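Writing rules people will follow

I said in April that I would write up how we did our bench rules, and then didn't. Malsha Mridha has asked me twice for the text so she can borrow it for her own group, so I'm putting it on the blog where anyone can take it.

Some background for those who don't know where I work. We record people doing small assembly jobs with hand-held grippers, one in each hand, and the recordings are used to train robot arms to do the same jobs. The part of the work I look after is the written procedure. When I took it over, the procedure was a document of 7 pages which had been started by one person and added to by everyone who came after. Half of it dealt with equipment we had got rid of. New operators signed the last page to say they had read it. I asked a few of them questions about page four and stopped asking.

Fatemeh Naseri and I spent an afternoon with a printed copy and two pens. We crossed out everything that was a wish ("operators should aim for smooth motion") and everything that was already covered by building safety. What was left fitted on one side of paper. We then watched people work for a week and changed most of it again.

The first version of the table rule said "keep the work area tidy". Everybody agreed with it and everybody did something different. Shiuli Majumder's idea of tidy was to line up the parts she would need next along the far edge of the board. Someone else kept a cloth on it. Both are reasonable habits at a normal bench. In a recording they are a nuisance, as a later reader of the data can't tell which object the task was about.

So the rule now reads: "One loose part on the open board at a time. Parts not in use stay in the organiser box. The box stays on the board, out of the way of both hands." You can check that from the doorway.
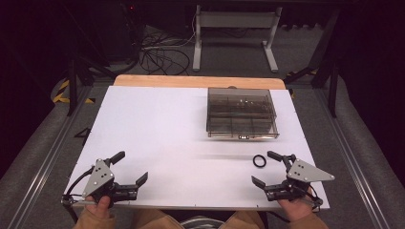 Plorkstead, 26 May 2023

The O-ring job is the one I use when I explain the rules to visitors, because a small black ring on a white board is easy to follow and the rest of the parts are in their compartments. It is also the job that caused the most argument. A ring that size lies flat and is awkward to pick up with gripper fingers, and people naturally want to help it along with a fingertip. The rule says no fingers on the part once recording has started. If you can't get it with the grippers, you stop, mark the attempt as failed and begin again.

Anoma Nanayakkara thought that was too strict. Her view was that a person doing the job well would use whatever worked. I understand that, but the arms have no fingertip to fall back on, and a recording in which the part is nudged by a thumb teaches something they can't do. We kept the rule. What we did change after talking to her was the failed-attempt part. It used to be that a failed attempt was deleted. Now it is kept and labelled. She was right that people were hiding their failures by going on too long, and once a failure cost them nothing they stopped sooner.

Here is the sheet as it stands.

Before you start

Read the task card aloud. If it doesn't match what is on the board, stop and tell the shift lead.
Open and close both grippers fully, once each.
Check that the cables have enough slack to reach the far side of the board without pulling.
Sleeves down to the wrist or rolled above the elbow. Nothing dangling.

While recording

One loose part on the open board at a time.
No fingers on the part.
Don't talk to the operator unless there is a safety reason.
If you drop a part on the floor, end the recording before you pick it up.

Afterwards

Label the attempt before starting the next one.
Keep failed attempts.
Return parts to the compartment they came from.
Grippers go down on the board with the fingers facing away from you.

Breaks

Stop after 3 tasks and put the grippers down. This is a rule as well, and the shift lead will hold you to it.

The breaks line came from Nusrat Karunaratne, who had sore wrists for most of the winter and didn't mention it until someone asked. Holding a gripper in each hand is tiring in a way that is hard to judge from watching. I had left breaks out of the first draft on the grounds that adults can decide for themselves when to rest. They don't, if there is a target on the wall. We have taken the target down too. It said 400 and it referred to recordings per week, and I never found out who had picked the number.

A few notes on how the sheet is kept, as this was what Malsha wanted to know.

Each line has to be something a second person can see being followed or not followed. "Be careful with the cables" went out for that reason and the line about slack went in.

Each line has an owner. Mine are the ones under "Afterwards". If an operator thinks a line is wrong they go to its owner, and the owner has to answer within the week. Three lines have been removed this way and one put back.

The sheet has a version number and the version number is saved with every recording. I wish we had done this from the start. We have a batch of older recordings on a drive called Dota (named before my time) where I can't say which rules were in force, and going through it is slow. I check it by hand on quiet afternoons. So far I have looked at the first 1000 and I keep a separate note of anything where a hand touches the part.

We don't print the reasons on the sheet. They are in a second document, one paragraph per rule, for anyone who wants to argue. Fatemeh wanted them on the same page and I may yet lose that one.

Still undecided: whether left-handed operators should be able to swap the order of steps on a task card, and what to do about gloves when it's cold. At the moment the sheet says nothing about either. Shiuli is drafting something on the first. If your group has a rule about gloves that works, please leave it in the comments.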